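Notebook, June -- open day, manipulation bench

Doors at 10:00, first group from Prakden in by ten past. Set up the food bench the evening before so I only had to power on and home the arm. Homing took two tries. The first stopped on the shoulder joint with the usual cable warning, so I gave the loop over the wrist more slack and it went through.

Task for visitors: they name an item, the arm picks it and drops it in the basket, then we reset. Cake slice first because it is the easiest shape for the two fingers if they come in from the side. Bread is the worst, lying flat like that. Kept the peach in the set even though it rolls.

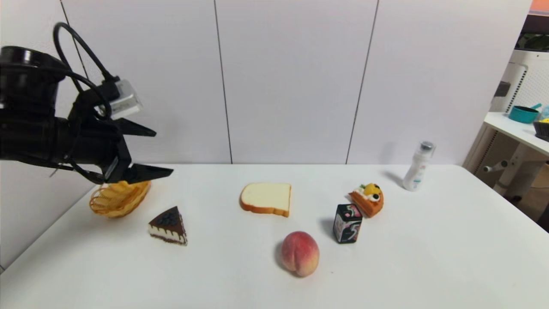

Edgardo Padilla asked why we don't just fix the positions on the table and replay a recorded path, as they do on the packing line at Civonano. He said a crowd wouldn't know the difference and we would get through twice as many people. Fair point about the crowd. But the Prakden people did ask to shift things between runs, and a replayed path would have closed on air the first time. I told him we keep a replay saved as a fallback and didn't need it.

Settings used all day, for whoever runs this next:

Speed limit 300 mm/s on free moves. I tried it lower in the morning and people got bored and started talking among themselves.
Grip force left at the value from the Mukov tests. Fine for the cake and the tart, too much for the bread, which bends.
Wrist view up on the big monitor. Worth doing again. Visitors watched the monitor more than the arm, and it let me talk about how much the fingers hide at close range. The gum tin with the big 5 on it was a popular request, mostly from kids.
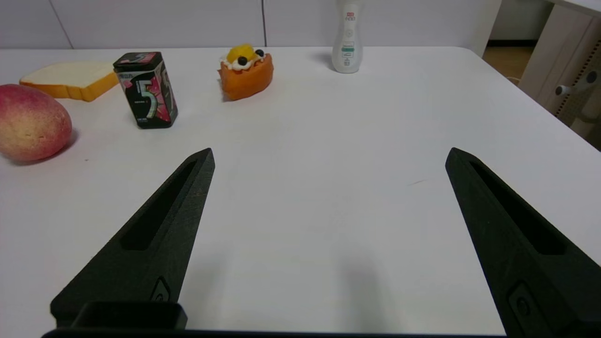
Problems

1. Lost the wrist view twice, both times when the arm reached for the far side of the table. Reseated the connector at lunch and it held after that. Needs a proper strain relief, not tape.

2. Bottle got knocked over on a return move. The planner treats it as shorter than it is. Deok-su Do has the measurements and will fix the model.

3. Bread. We got it a few times by pushing down at the crust and closing slowly, but I wouldn't promise it to a visitor. I started steering people toward the cake, and the cake in the basket makes a decent finish anyway.

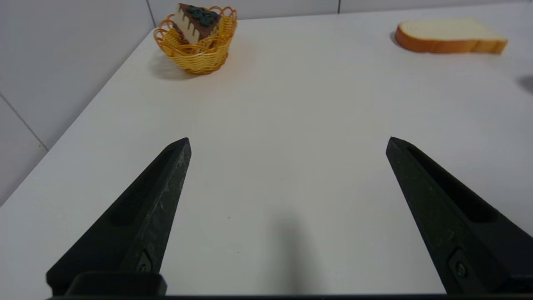

The log has 269 attempts for the day and 49 of those are marked failed. I haven't sorted them by item yet but I expect the bread to be most of it. A few will be me hitting stop when somebody leaned over the tape line.

Mai group came at 14:00 and stayed longest. They wanted to know about gripper wear and whether we swap fingers on a schedule. We don't, we swap when the grip starts slipping. They offered to send some pad samples. I said yes, Deok-su to follow up.

To do: strain relief, bottle model, move the tape line back, split the log by item. Arm is parked and powered off, key is in the drawer.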